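December, after lunch, Carnegie bench

Picking up from the last entry, where I was still fighting the cable strain relief. That's fixed, and I'm very happy with how this kit is going! Notes for whoever has the bench after me, and for the buy / don't buy discussion.

**What we're looking at**

Rasora two-arm kit, evaluation loan. Quote is 3,715 dollars with the rail hardware in it and the second arm as a full arm (the older quote in the folder had the second one as a spares bundle, ignore that one, I've crossed it out). Golter handles the service side: they do the loan, the repair swaps and the phone line. Control software is Isano, the small version, running on the bench PC with the noisy fan.

I came in expecting a week of fiddling before anything moved. Both arms were homed and jogging before I had finished my coffee on the first morning, which has never happened to me with a kit at this price. The setup wizard asks for the base spacing and then makes you touch the two grippers together at a point you choose, and from that it works out where the arms are relative to each other. Lovely idea. I redid it three times just to see if it would land on the same answer, and it did, close enough that I couldn't tell the difference with calipers.

**Mounting**

Bolts are in a little bag taped to the *inside* of the lid. I threw the lid in the recycling and had to go and get it back. Bag is now in the top drawer.

The base plates clamp onto the extrusion without drilling. Do the rear bolts up first, only finger tight, then square the plate, then the front ones. If you tighten the front pair first the plate creeps sideways and you end up with the shoulder off by a hair, and that shows up as a lot at the gripper. Left arm took me two tries. Right arm went on first time, I'd learned by then.

**Cable**

The manual wants the cable zip-tied hard to the links all the way up. Don't! I tied it as drawn and the elbow pulled it tight at full reach, and the wrist started dropping out every few minutes. Cut the ties at the elbow, left a fat loop there and another up at the wrist, and the dropouts stopped. It looks messier than the brochure. I called the Golter line to ask if they minded and the answer was that plenty of people do it that way and the manual is being redrawn. Good service, picked up on the second ring, knew the product.

Things to watch with the loops:

- the wrist loop can sag into the work if you rotate past about a quarter turn, so keep the limit I've set in Isano
- the elbow loop wants to be on the outside
- check the plug at the base after any crash, it backs out a little

**Task**

Cartons. I picked them on purpose, they're the thing we'd want the arms for in spring if this goes ahead (the small white mailers, the ones we currently do by hand every time a batch goes out). A flat carton is a mean test for a pair of grippers: it slides, it springs back, the flaps catch on everything, and one arm can't do much with it alone.

What I tried today, roughly in order:

1. One arm pins, the other lifts a panel. Pinning is harder than lifting. Pushing straight down just sends the card skating away. Much better with the pinning gripper a little closed and coming in at a slant.
2. Both arms on one edge, moving together. Isano has a "paired" mode for that and it's the best feature in the whole package, I could play with it all day. You drive one side and the other keeps its distance. The default following distance is too stiff for card, though. I gave it 5 mm of slack and the buckling got a lot better.
3. Turning the carton in place. Slow but gentle. I had the speed down low and I'd leave it there.
4. Tucking a flap. Not there yet. The finger goes to the right spot and then the flap bends along the wrong line. I think it wants a harder crease beforehand, so next batch gets creased over the bench edge first. May also be the fingertips, which are smooth as delivered. Rasora lists a ribbed pair. Asked for one.

Elbow temperature: felt the housings by hand between runs, both warm and neither one worrying. Need a proper reading. The stick-on thermometer strips are somewhere in the soldering cupboard.

Noise: quiet! You can talk over it. There's a whine when both shoulders hold still with load on, and it goes away as soon as they move.

**Things I'd complain about**

The paired mode forgets its settings if you close Isano from the menu. It keeps them if you close the window with the X. I've reported that one.

Zero marks on the joints are tiny and molded in black on black. I put a dab of correction fluid on the first one and could find it again from across the bench. Haven't done the rest since it's a loan unit and I should probably ask.

No stop button in the box. For the price I'd have liked one. We're on our own button for now, wired to the supply, and it's to the left of the keyboard. Please learn where it is before you enable torque.

The parts list calls the wrist block by two different names on two different pages. If you order a spare, give Golter the drawing reference and skip the name.

**Grips so far**

I've been keeping a tally in the Isano log so nobody has to do it on paper. It passed some 2,000 open/close cycles across both grippers this morning, and I can't feel any play in the jaws that wasn't there at the start. I do want to look at the gear faces before we hand the unit back. Four screws, looks like an easy job.

Both arms on the one rail, purple cable run on each:
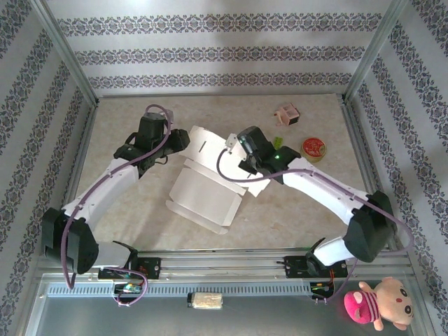
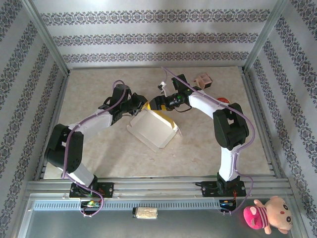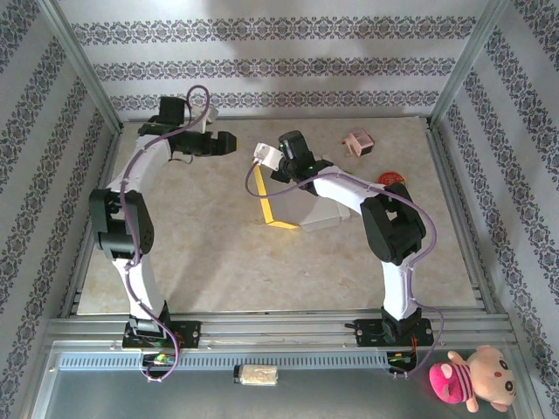 Next thing is repeatability with the slack setting. I'd like one person to start the routine cold in the morning and someone else to run it late in the afternoon, same cartons, same speed, and compare logs. I have a feeling the paired mode drifts a little as the gearboxes warm up, but I only noticed it once and I may have bumped the base.

Also need to settle the loan dates. Golter can give us 5 more days if we ask before the current period runs out, and I'd say ask. There's no charge for the extension as long as the unit stays on the same bench, so please don't carry it over to the other room, however tempting the big table is.

To do:

- crease a stack of cartons, keep a few uncreased for comparison
- thermometer strips on both elbows
- try the ribbed fingertips when they come
- save the paired settings to a file by hand, every time, until the bug is sorted
- ask about marking the joints
- find out if the quote holds into the new year

My own leaning is yes, buy it. I'd want the flap tuck working at least a handful of times in a row before I put my name to that on the form, and I'd want the stop button question answered in writing. But it's the first kit on this bench in a long while that I've stayed late for because I wanted to. Arms are parked, torque off, supply off at the wall. Log is in the shared folder under Rasora.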